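June 2, 2024
Chutima Srithong and Decha Noiphan

4.2 Fresh water use on berthed motor yachts

The yachts in the study were berthed at Cumholm and Jutalora and remained in service, with crew on board, throughout the period of record. All were motor yachts of 25 m or less. Each captain kept a daily water log in the form set out in Section 3, and 272 complete log days were accepted for analysis. Days on which a yacht left the berth were treated separately and are discussed in Section 4.4.

The log divided fresh water into washdown, laundry, galley, cabins and drinking. Washdown was the largest entry at both marinas, and it varied more with the habits of the crew than with the size of the yacht. Several captains rinsed the decks every morning whether or not guests were expected. At Jutalora, where the berths lie close to the fuel dock, crews gave soot as the main cause of extra washing. Drinking water was the smallest entry and also the one most often left blank, as crews drew it from a mixture of bottled stock, filtered tank water and shore supply.

Figure 4. Clear glass water dispenser in a light wooden stand (first, second and fourth panels).

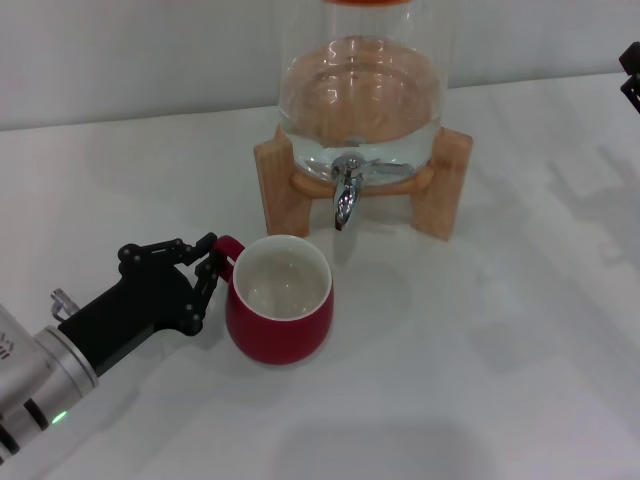
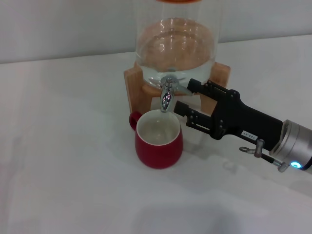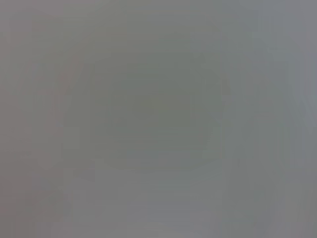
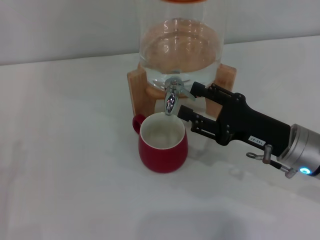
Blank entries for drinking water were concentrated among yachts that had stopped buying small bottles. On those yachts guests and crew helped themselves from a shared container, and no single person was in a position to write down what had been taken. The clear glass type in the first panel of Figure 4, with its spigot near the bottom, allows the level to be read by eye, so that a morning and an evening reading would be enough for the log. Opaque tanks built into the saloon furniture do not allow this, and the crews who used them tended to enter the amount refilled. The two methods give different figures for any one day – the difference evens out over a longer stay. Entries of both kinds were kept in the data and marked accordingly.

The Sarmiento berthing scheme, under which a yacht may draw 200 liters a day before metered charges apply, was in force at Cumholm only. Captains there knew the limit well and often timed laundry to stay below it. There was no sign that the limit affected cabin or drinking use. In February, when the shore supply at Cumholm was shut off for pipe work, 20 log days were recorded on tank water alone. Washdown fell sharply on those days and the other entries changed little. These days are included in the totals but left out of the comparison between the two marinas.

Meter readings supplied by the Pornham harbor office were used as a check on the shore supply figures. Where a log and a meter disagreed, the meter reading was preferred for the daily total and the captain's own division between uses was kept in proportion.

Last updated: February 2025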